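Kitchen and Workshop Tips: Notes from the Clostik Open Day

Posted June 20, 2018 by Cristóbal Herrera

Clostik opened its Lullville workshop to visitors and ran kitchen handling demonstrations through the afternoon. The subject was robot arms doing small countertop jobs: picking up containers, lining things up with funnels, moving small items toward cups. I went to look at the machines and came home with a page of notes that apply to any counter or bench. The tips are grouped by job. Where I tried something at home afterward, I say so.

Work surface

The demonstration table had a plain teal cover with nothing printed on it. The operator's explanation was short. A plain surface in a color that none of the parts share makes every part easier to find, for a camera or for a person. The same applies to a kitchen counter with a speckled finish, where a dropped screw or a peppercorn vanishes.

Keep one plain mat for small work. Choose a color that is not white, black, or the color of the things you drop most. Mine is a green cutting mat from the sewing drawer, and it has also served for repairing eyeglasses and sorting seeds.

If a mat or cloth has been stored folded, roll it against the fold overnight before use. A crease will tip a narrow container and steer round objects along its length. Work to one side of any crease that stays.

Mats for dry goods should be wiped with a barely damp cloth and left to air. Powder that gets wet on the mat turns to paste and holds in the texture.

Filling from one container to another

Most spills at a funnel come from haste in the first second of the pour. The staff repeated this at each session, and it matched my own record with the coffee tin.

Set the funnel where it will be used before you pick up the full container. Bring the container to the funnel at a constant height, stop, and tilt only after the stop. Moving and tilting together is what throws material over the rim. 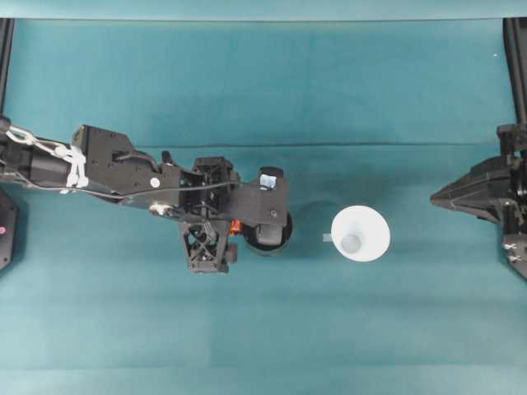
The stop should be long enough to check alignment from the side as well as from above. From above, a container can seem to be over the opening while its lip is still short of it. A quick look from counter height settles the matter.

Match the funnel to the material. A narrow spout suits oil and vinegar. Flour, ground coffee, and powdered sugar bridge across a narrow spout and stop. For those, use a canning funnel, or tap the side with a spoon handle at a steady pace. Do not push powder down with a skewer unless the receiving jar is clear and you can see the tip.

For liquids, leave an air path. A funnel that seals against the neck of a bottle will gurgle and then overflow. A toothpick or a bent paper clip between funnel and neck is enough. Remove it before capping the bottle. I have forgotten this once.

Fill to the shoulder of the jar, then lift the funnel straight up. The last of the material hangs in the spout and will drop when the funnel moves sideways.

Gripping and lifting

Clostik prints many of its own gripper parts, and a man at the parts bench had a box of rejected ones for people to handle. His main point was that a firm grip in the wrong place is worse than a light grip in the right place. Hold a jar near its center of weight. Holding it by the rim makes it swing, and holding it by the base makes it top-heavy.

For slick jars, put a wide rubber band on the body at the height where your fingers close. Two bands spaced a thumb's width apart are better on a tall bottle. Replace them every January along with the refrigerator filter, or whenever they feel sticky.

Small items should be approached with the fingers already open only slightly wider than the item. Opening wide and closing fast knocks over whatever is beside it. This is good advice for tweezers and kitchen tongs too.

Tongs with printed or molded plastic tips wear smooth. Rub the tips lightly with medium sandpaper if they are workshop tongs. Do not do this to anything that touches food, as the scratches hold residue. Buy new tips.

Order of work

One session dealt with clearing small items from a surface. The rule given was to plan the whole reach before the first move and to take first whatever stands in the way of the next reach. People tend to start with the most interesting item and then work around the rest.

At home I tried this on the counter beside the stove, which collects caps, twist ties, and measuring spoons. Near items went first, then far ones, and I did not reach over anything. It took no longer than usual and I did not upset the salt.

Keep the destination close. A cup or bowl for loose parts should stand where the hand can reach it without leaving the mat. Use a wide one. If it is light, put a coin or a flat stone in the bottom so that a dropped part does not tip it.

Clear bits are the hardest to see. Broken plastic, glass beads, and the seals from bottle caps can pass for bare surface under an overhead light. Turn off the overhead light, lay a flashlight flat on the counter, and look along the beam. Each bit will throw a shadow or a glint.

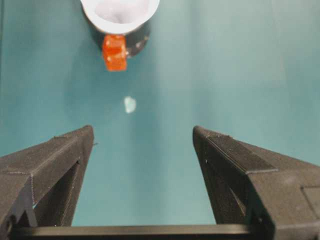
Is any of this worth doing if I have no plans to own a robot?

Most of it is. The tips concern where to put things, how to approach them, and when to tilt, and those are the same for a hand as for a machine. The only advice I left out was about software.

Lighting

Uneven light was mentioned several times. When one side of a bench is brighter than the other, a color seems to change as the part moves across it. Put one lamp on each side, at the same height, with the same type of bulb. A sheet of baking parchment clipped well clear of a cool LED lamp will soften the shadows. Never do this with a halogen or any bulb that runs hot.

Cables and cords

Tie a cord to the thing it serves at the point just before a bend, and leave a loop at the bend itself. A cord tied tight across a moving joint breaks inside its jacket, where the damage does not show. I have since retied the cord on my swing-arm lamp and on the stand mixer, which gets pulled out from the wall for every use.

Trim the tail of each cable tie flush with nail clippers. A diagonal cut leaves an edge that will scratch a wrist. Where the cord may need to come off again, use hook-and-loop strips.

Labels

Label the tool and the place it lives with the same mark. A plain round sticker is enough, one color per drawer. Wipe the surface with rubbing alcohol before applying, press for a few seconds, and leave it overnight before handling. Stickers on a matte surface lift sooner than those on a glossy one. A strip of clear tape over the top helps.

Practical details for visitors

The workshop is in unit 14 on the Drirkcombe side of the Lullville industrial park. Take the 244 bus to the Hunt stop and walk back past the gatehouse. Sessions start at 2 and the room is small, so arrive early if you want to stand near the table. Flat shoes are required in the parts area. The handout has a cutting pattern for a parchment lamp shade on the last page, drawn at half size.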